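**What are your rules for the table when you record grocery bagging demos?**

posted by **Helju Stankevičius**

Hi all! I run a small tabletop setup and I've been asked to write a one-page house standard for our bagging task before May, and I'm stuck on how strict to be. The job is simple enough: paper bag, a few groceries, one arm, somebody driving it by teleop. We're aiming for 3,000 episodes and I'd really like the last one to follow the same rules as the first.

My trouble is that the three of us who drive the arm all have different ideas of what "ready to start" means. One of us squares the bag to the table edge every time. One lets the spaghetti land wherever it lands (I'm guilty of this one). And we've never agreed on whether you're allowed to grab the bag itself, or only the groceries. I had a shared doc with the folks at Retamal for a while, but theirs is mostly about emergency stops and who holds the button, so it doesn't get me very far.

Same props, two moments: 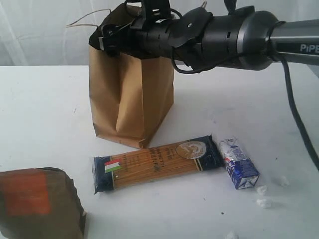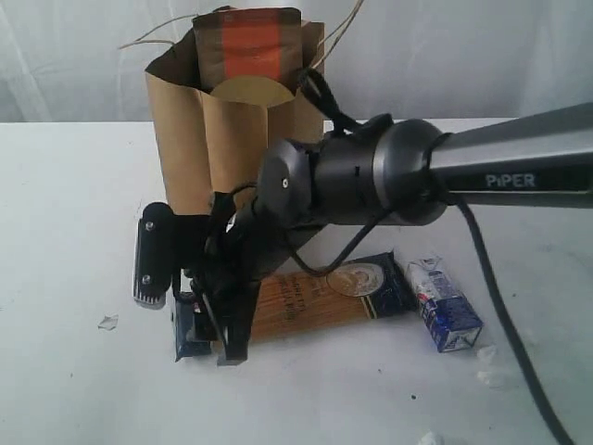
*Bag, spaghetti and small carton on the white table, fingers on the bag's rim in the first and down by a dark blue package in the second.*

So what do you write down, and what do you leave to the operator? And do little scraps on the table count as a fail for you? I can't decide if I'm being fussy.

---

**Nicanor Espinoza**

You're not fussy. Wipe the table. We had a whole batch of 200 at Usano where the same crumb of packaging sat in the same spot, and when we moved to a clean table the results got weird. Could've been something else, I never proved it, but I clear everything now.

Also e-stop within reach of whoever's driving, always. I know you said you have that part. Saying it anyway.

---

**Wumpini Nyarko**

Oh I have opinions on this, I wrote ours for the Ceketti project and then rewrote it twice!

The biggest thing I'd do is split your page into stuff that must be the same and stuff that must be *different*. People forget the second half. If you make everybody square the bag and line up the pasta, you get very pretty recordings of one single arrangement. Our page goes something like this:

- **Keep fixed:** camera positions, arm home pose, backdrop, lights, speed limit. Check them against a reference photo before each session.
- **Change on purpose:** where the bag stands, which way long packages point, what's lying down and what's upright, which item goes first. We pull a card for the start layout so it's not up to whoever's tired.
- **Never:** hands over the table while the arm is live. If something falls where you can't reach it with the arm, end the episode, disable, then fix it.

On grabbing the bag, I'd allow it, but call it its own step and give it its own label. Pinching the rim is useful if you want the bag opened or steadied. I'd just spell out where it's okay to pinch, because a folded rim and a twisted handle are pretty different things to get hold of. We retire a bag as soon as it tears, and otherwise after 6 episodes. That number came from us arguing, so pick your own.

Cables go on the page too. Ours says to run the arm through its full reach once before recording and watch the cable the whole way, looking for anything that drags or catches on a prop. Takes 2 minutes.

Scraps: I'm a bit softer than Nicanor. A real kitchen table has bits on it, so I don't fail the episode. But they should either be cleared between every run or moved around, so you don't get one sitting there for a month. Pick one and write it down.

And keep the failed ones! Mark them failed and say why in a few words. We threw ours out the first time and I still regret it.

---

**Zuleica Magalhães**

I use Stullov for the logging and it lets you make the checklist pop up before record, so people can't skip it. Don't know if it works with your arm. Otherwise what Wumpini said, although I'd go lower than 6 on the bags, ours get floppy fast.

---

**Helju Stankevičius**

Thank you all, the fixed/changed split is going straight in. Wumpini, do you shuffle the cards between operators or does each person keep their own deck?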